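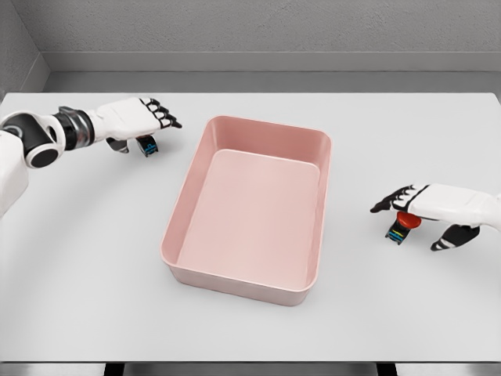
Mitali Akanda
Product Editor, Reference Titles

Proso Performers and Public Figures

Biographical reference file for entertainment desks, libraries and programme makers
Published by Felholm
Page updated 13 May 2024

Overview

Proso Performers and Public Figures is a structured file of short biographies covering musicians, actors, presenters, comedians, models and people who became known through marriage or family connection to any of these. It is supplied as a searchable web service and as a data file for loading into a newsroom or library system. The two carry the same entries. A printed volume is available separately and is described further down.

The file is meant for checking, and its entries are short. A typical entry gives the subject's full name, stage name, date and place of birth, education, marriages, children where publicly named by the parents, main works, and a list of sources. Opinion, net worth estimates and unsourced relationship reports are left out.

What an entry contains

Each entry is made up of 19 fields. Seven of these are required before an entry can be published:

Legal name at birth
Name in current use
Reason for inclusion
Country or countries of activity
Living status
First source
Date last checked

The remaining fields are filled where a source exists and are otherwise left blank. A blank field means that no acceptable source has been found. It should not be read as "none" or "not applicable". Where a subject is known to have no children or no formal training, the field says so in words and a source is attached.

Names

The name fields cause more queries than any other part of the file. Stage names, married names, patronymics, titles and alternative spellings are held as separate values, each with a start date and, where relevant, an end date. A search on any one of them returns the same entry. Name order is stored as the subject uses it, with a separate sort form for indexing.

A former name is shown in results only if the subject worked under it or has used it in public after the change. Otherwise it is held for matching and does not display. Subscribers can ask for the display rule on a single entry to be reviewed using the form linked from the foot of that entry.

Dates of birth

Published dates of birth for performers often disagree. Where two or more sources of equal grade give different dates, Proso prints both, earliest first, and marks the field as disputed. No attempt is made to average or choose between them. If only the year is supported, only the year is given, and the age calculator is turned off for that entry.

Source grades

Every value carries a source grade from A to D.

A - civil record, court record, or institutional record such as a degree list
B - signed statement or recorded interview by the subject
C - report in a publication with a named author and a corrections policy
D - any other published source

Grade D sources are accepted for stage names and lists of works only. They are not accepted for births, deaths, marriages, separations, health or legal matters. An entry whose only support for a marriage is grade D will show that field as blank.

Linked entries

Spouses, siblings, parents, band members and managers are linked where both people have an entry. Links are two-way and dated. A link does not in itself qualify a person for inclusion. A spouse or former spouse of a performer is given an entry when there is independent coverage of that person's own work or public role, and the "reason for inclusion" field must state what it is.

Links between former spouses remain after a divorce and are given an end date once the decree has been reported at grade C or above. A reported separation is not treated as an end date.

Access and formats

Web service. Runs in any current browser. No installation. Sessions close after an hour without activity. Results can be saved to a list, printed or exported.

Data file. Supplied as XML, CSV or Betex. The Betex version keeps the dated name values and the link structure. CSV flattens both, so only the current name and current links are carried. Sites that need the history should take XML or Betex.

Updates. The web service changes as entries are passed by the editor. The data file is reissued monthly. A change log comes with each issue and lists the entry number, the field, the old value and the new value. Entries withdrawn at the request of the subject are shown by number only.

Character set. UTF-8 throughout, including tone marks and underdots in Yoruba and Igbo names. Searches work with or without the marks. Systems that strip them on import should keep the entry number as the matching key and should not match on name.

Licences

Single desk - one named user, web service only
Department - up to 20 named users, web service and CSV
Site - unlimited users on one network, all formats

Named users can be changed at any time by the account holder. A licence covers checking, quotation of individual facts and internal storage. Republishing whole entries needs written permission from Felholm, and the fee depends on the number of entries and the length of use.

A trial of the web service lasts 14 days and gives access to all entries, with export turned off. It does not convert to a paid licence when it ends.

Printed volume

The printed volume is issued once a year, in February, in a sewn binding with a cloth spine. It carries a selection of entries in a reduced form - name, dates, main works and family links - and does not include source lists. Each printed entry ends with its entry number, which can be typed into the web service to bring up the full version. Libraries in the United Kingdom and Ireland should order through Phillips. All other orders come directly to Felholm.

Copies returned unmarked within 20 days of delivery are credited in full.

Corrections

Corrections are accepted from subscribers, from subjects and from their representatives. A correction must name the field and supply a source. Statements made by a subject about their own name, education or family are treated as grade B once identity has been confirmed, and are added next to any existing grade A value without replacing it.

While a correction is under review the field displays a query mark. The old value stays visible unless the matter concerns a child, a home address or a live court case, in which event the field is hidden until a decision is made.

Not included

Photographs
Contact details for agents or managers
Home addresses
Social media follower counts
Full discographies and filmographies

Related titles

Proso Broadcasters
Proso Sport
Proso Index of Stage Names (data file only)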